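Storing a solid green bangle in the same box as strung bead bracelets

Posted by Gwenllian Ruddock

I have inherited a small lot of bracelets from an aunt in Culludside and I'm sorting them on the bed this week before they go into permanent storage. Most are strung beads. One is a solid green bangle, smooth and slightly translucent, no metal on it. I don't know whether it is jade, dyed quartz or glass. I have no paperwork for any of it.

At present everything shares one black rectangular box with no dividers. I would like to know (a) whether the bangle should be kept apart from the strung pieces, (b) whether strung pieces should be hung or laid flat, and (c) whether there is a home test for the bangle that doesn't mark it.

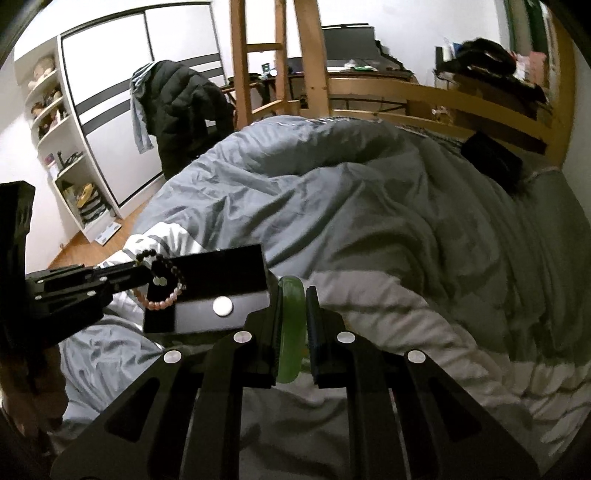

Green bangle and one of the beaded bracelets, out of the box.

Budget is modest. I'd prefer not to buy a cabinet. The room is dry and gets full sun until 2 in the afternoon.

Posted by Borislav Nikolaidis

(a) Yes. A rigid ring and strung beads in one compartment will move against each other every time the box is picked up. Jadeite and quartz are both harder than glass, and softer materials such as turquoise or amber will come off worse against either. Put the bangle in its own soft pouch. Unlined cotton flannel is adequate.

(b) Flat. Elastic takes a set if it hangs under load, and silk thread stretches. Heavier beads make it worse.

(c) Weigh it dry in grams, then suspend it in water on a thread and note the apparent loss in weight. Dry weight divided by that loss gives specific gravity. Jadeite comes in near 3.3, nephrite near 3.0, quartz near 2.65. Ordinary glass overlaps quartz, so the test will rule jade out more reliably than it will tell you what you have. Use a scale that reads to 0.01 g and can take the full weight of the bangle. Mine is a 300 g model from Tokiseck and has been satisfactory. Do not do a scratch test, whatever colour it turns out to be under a lamp.

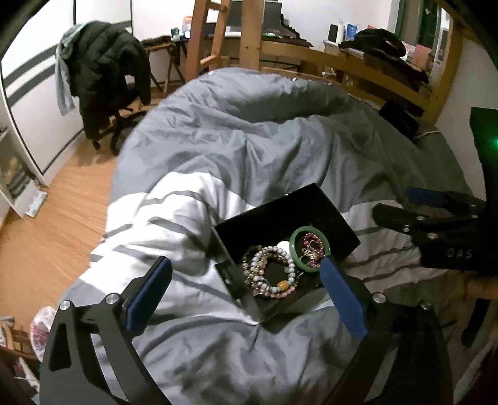

Dividers are worth making before you buy anything. Cut strips of acid-free card to the inside height of the box, notch them halfway and slot them together, then line each cell with tissue. In your box the strands are gathered at the front, with one lying inside the loop of the whitish-grey beads, and the back is mostly empty, so there is space to spread them out without a second box. I would give the bracelet with the large orange-amber bead and the small turquoise ones a cell to itself. If those beads are real amber and turquoise, keep them out of the sun and away from perfume and hand cream. If they are resin or dyed howlite, the same treatment does no harm.

Posted by Mirsad Zupan

just use zip bags, one each, squeeze the air out. Did mine like that years ago and they're fine. Label them with a marker first, before anything goes in

Posted by Cormac Mulcahy

Agree with Borislav on the pouch and the dividers. Two additions.

Check the stringing before storage. Hold each bracelet by one bead and look for bare cord or elastic between the beads near the knot. If it has gone fuzzy or greyish, restring it now. I use 0.8 mm elastic for light beads and 1 mm for heavier ones, pre-stretched, finished with a surgeon's knot and a drop of jeweller's cement. Jurić sells it on 400 m reels, far more than you need, but the bead shop in Storolden will cut shorter lengths from the same stock.

On zip bags: polyethylene is acceptable, PVC is not. PVC gives off plasticiser and leaves a tacky film on beads. If the bag has a strong smell when new, assume PVC. I wouldn't squeeze the air out around anything strung on silk either, as any moisture stays in with it.

Insurance is a separate matter. For the bangle I'd pay for a lab report only if the specific gravity puts it in the jade range.

Contact us | Community guidelines | © Culludside Home Help Exchange | Back to top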